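Sillbridge Community Help > House & Home > Small repairs

Handle on black gadget gone wobbly where it meets the bracket

Jelura
posted in January, 6 replies hidden

Hi all, bit of a rush as I'm off out. Got a second-hand thing with a round black body, silvery panel on the top, and a black handle that hangs off a bracket underneath. No manual, no box. The handle has started to rock side to side when I pick it up. Doesn't come off, just rocks. Is it meant to fold? Don't want to force it and snap somthing. Also the silver panel is a bit scratched, can that be polished out or leave it?
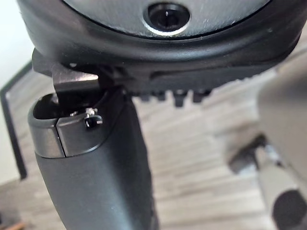 Loose handles are nearly always the joint, so I've looked there first and not got far. No screw heads that I can find from underneath. There's a small silver pin sticking out of the metal collar at the top of the handle, just beside the seam, and I don't know if it's a button or just holds things together. Tried pressing it with a thumbnail, nothing, but I didn't push hard. Any ideas before I get the pliers out?

Cabrera
Put the pliers down!! Had similar on an old lamp. Collar was in two halves and had spread a bit. Wrap a strip of cloth round it, squeeze gently by hand, see if the rocking stops while you hold it. If it does, that's your fault found. A small hose clip over some tape will hold it -- ugly but works, mine's been on 14 months.

Wouldn't hammer the pin. If it's a release it should go in with a finger, if it's a rivet you'll only mangle it. Drop of light oil, leave it 30 minutes, try again.

Scratches -- leave them. If it's a brushed finish, polish just gives you a shiny patch. Ask me how I know.

Votico
just glue it

Sillbridge_Sheds
Don't glue it, you'll never get it apart again and if it is meant to fold that's the end of that. Agree with the cloth test. Also check the tab that goes down into the collar, if that's bent or worn the handle will rock whatever you do to the outside. Torch down the gap, waggle the handle, watch what moves. If it's the tab, take it to a repair morning, they've usually got somone who can shim it. Unplug it first if it's electric, or batteries out.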